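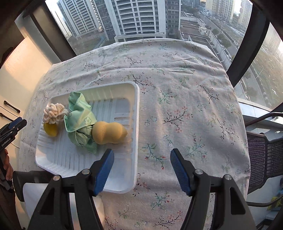

Rilton Robotics Club
Minutes of the regular meeting, 2018-03-24

Chair: Hanane Naciri
Minutes: Feven Tilahun (again, having looked down at the wrong moment)
Apologies: the Drirdale carpool, who sent a thumbs-up and no further detail

1. Minutes of the last meeting

Approved after one correction. The motion to buy a label maker was tabled, and the minutes had it as "fabled." Several members preferred the original.

2. Pick-and-place project

Hanane reported on the tray task for the Cabrera Open. The rules give each team a tray of mixed household items, to be picked up and moved to clear space one at a time, and the score drops if anything ends up on the floor. The team has been collecting hand-held gripper demonstrations to train on. The practice set now stands at 307 usable runs. A further 18 were thrown out, most of them for being started before anyone had said "start."

Discussion of the items, in order of complaint:

The knotted cord ball is popular with everyone. There is always a bump to hold on to.

The yellow oval one rolls. Closing slowly helps. Closing very slowly lets it roll at leisure.

The mint-green cloth was discussed for longer than the budget. One side holds that you pinch the top flap and lift straight up. The other holds that you go for the middle and accept what comes. Hanane asked both sides to record their method so the matter could be settled by data. Both sides agreed, each with visible confidence.

The gourd-shaped item should be taken at the waist. Carried without a vote.

It was asked whether practice should go on using the flowered tablecloth when the Cabrera tables are plain gray. Feven argued for keeping it, on the grounds that a model that can cope with printed twigs can cope with gray. Hanane would like half the runs done on a plain surface from now on. Agreed. The member who brought the tablecloth asked that this not be taken personally by the tablecloth.

3. Naming of files

There are currently three folders called "final." Feven will merge them and has asked that no fourth be created in the meantime. New runs get the item, the date and the operator's initials, in that order. "Good one" isn't an item.

4. Money

The account holds $917. Entry to the Cabrera Open is paid. Replacement finger pads were approved, five pairs, from whichever supplier will ship before April. A proposal to spend the rest on matching jackets received one vote and a very long silence.

5. Joint session with Druvitz

The Druvitz team has offered a shared practice day in April. They would bring their own trays and, according to their email, "some fairly difficult fruit." Members were in favor. Hanane will reply and ask politely what is meant by difficult.

6. Other business

The spring newsletter needs a paragraph from us. Last year's paragraph was one sentence long and described a different club's robot. Feven will write it.

Someone asked if the high window makes afternoon runs too bright. Opinions ranged from yes to "that's what blinds are for." To be tested with the blinds half down and again fully down, same items, same operator.

Snacks were raised. Anything edible that looks like a tray item is to be kept at the other end of the room.

Actions

Hanane: reply to Druvitz; set up the plain surface; referee the cloth question
Feven: merge the folders; newsletter paragraph; order pads
Both cloth factions: twenty runs each, unedited
Everyone: wait for "start"

Next meeting in April, same room, date to be sent out once Drirdale confirms who is driving.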